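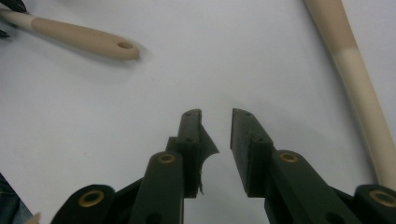
Brallosberg, June

I finally made it to the open day at Sellix, and I'm still buzzing a little! I'd been on their mailing list for ages and kept missing it, but this time I got on the early train and was at the door before they'd put the sign out.

They do the kitchen work upstairs, past the break room. I expected big arms behind glass. What I got was Anjana Chowdhury at a table with a white top, a hand-held gripper and a bunch of beige kitchen utensils, talking a mile a minute (my kind of person). You hold the gripper yourself, do the chore yourself, and the recordings go toward teaching a robot to do it later. She told us they have 3841 recordings so far, 376 of them from one very long week in spring.

The chore was putting utensils on a stand. Sounds like nothing, right? Try it with two stiff fingers and no wrist feeling! I got a turn and my first grab was way too high on the handle, so the thing swung like a bell. Anjana's advice was to slow down before the jaws close and look at the neck, where the handle gets thin. Second try, much better. Third try, I got cocky and dropped it. 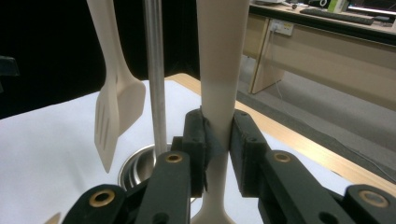

Going for the narrow part, with the slotted spatula on the left.

I also loved the hardware talk. Yamila Rivadeneira looks after the grippers, and she let me work the linkage by hand for as long as I liked. Those brass bushings in the pivots are lovely little things. I asked how many times she'd redone the finger design and she said 19, then corrected herself to "19 that I'll admit to."

Downstairs there was a talk on the Tshabalala project, which is about sorting laundry, and it ran long in the best way. I skipped the Brineck demo because the line was out the door. Up to 49 people get in per session, so if you go next year, sign up for the morning and do the upstairs part first. Coffee's free, bring your own cup.

I went home and picked up a spatula with the salad tongs. Four times out of ten, so far.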